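Bueno, hilo sobre la pinza, que ya me lo habéis pedido unas cuantas veces y hoy por fin tengo un rato.

La mía es una de dos dedos con eslabones, de las de mano, y la uso casi cada tarde. La llamamos Clomau en casa, por el nombre que le puse al proyecto en octubre y que ya no hay quien lo cambie.

Lo primero que reviso siempre son los pasadores. Si uno coge holgura, el dedo cabecea al cerrar y la pieza sale girada. Meneo cada dedo de lado a lado con la mano, sin forzar, y si noto clic lo desmonto. No aprieto a ojo!! Lo hice una vez y me pasé dos tardes buscando por qué cerraba a tirones.

Las almohadillas azules acanaladas son lo que más se gasta. Yo las limpio con un paño apenas húmedo y un cepillo de dientes viejo, siguiendo las estrías. Nada de alcohol – a las primeras que tuve las dejó duras como suelas y resbalaban con todo.

Las de ahora son de Esard y llevan 1.831 cierres según mi libreta (sí, los apunto, dejadme en paz). Las anteriores, de Driltimo, empezaron a pelarse por la punta mucho antes. También es verdad que las traté fatal.

Para montarlas: primero la izquierda, luego la derecha, y cierro despacio hasta que se toquen. Tienen que apoyar a la vez en toda la punta. Si entra luz por abajo, suelto, recoloco y vuelta a empezar. Con paciencia son 17 minutos, con prisas una hora.

La mesa también cuenta, eh. Yo trabajo sobre tela con algo de pelillo porque las piezas pequeñas no patinan cuando un dedo las toca antes que el otro. La pega es que suelta pelusa, y la pelusa acaba en las articulaciones. Soplador de mano al terminar y listo.

Y la prueba final, con un cilindro pequeño puesto de pie. Ocho agarres seguidos, entrando con los dedos abiertos y sin mirar mucho. Si lo tumbo en dos, repaso el centrado. El manual de Whitfield pide más repeticiones, pero a mí con ocho me sobra para saber si algo va raro. 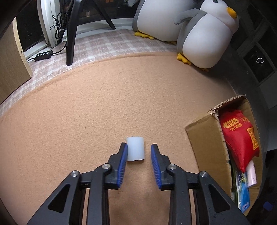
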